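Sandhu Farm corn maze, group outing: who's in?

dkowalchuk
Thu 19 October
OK folks, the Sandhu Farm day is on! Meet at the main gate at 10:30. The group rate covers the maze, the hayride and the petting barn, and kids under 4 get in free. We have nearly 40 signed up already and I am SO excited, last year was a blast.

annick_m
Yay!! My two have been talking about the goats since February. Is the night maze included?

dkowalchuk
No, that one's a separate ticket, $8 at the booth.

jdna
I'd skip the night maze with little kids. Ours got spooked before the second turn and we had to carry them out.

annick_m
Aw, see, mine loved it! They were 5 and 7 and wanted to go right back in. Depends on the kid I guess.

cliff_fortin
Can we talk about the start time? 10:30 is late. By noon the hayride line goes clear past the cider stand. I vote 9:30 when they open.

laurier_li
Hard no on 9:30 from me, we're driving in from Jukmont and that's over an hour with a baby (who will need at least one stop). Keep it 10:30 and do the hayride first!

cliff_fortin
Fine, but I'm getting there early and saving a picnic table by the barn. Somebody bring a tablecloth.

laurier_li
Deal! I've got the tablecloth, plus wipes and a big thing of hand soap for after the goats.

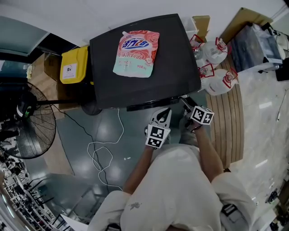 Also bringing two dozen pumpkin muffins, half without nuts. Does anyone need dairy free? I can do a small batch, it's no trouble, I love making these.

jdna
Dairy free for one here please, and thank you!! Are strollers OK in the maze?

dkowalchuk
If it's dry, yes. After rain the back half is pure mud, so bring a carrier just in case. Parking is in the lower field, follow the orange signs.

annick_m
Boots packed. See you all at the gate!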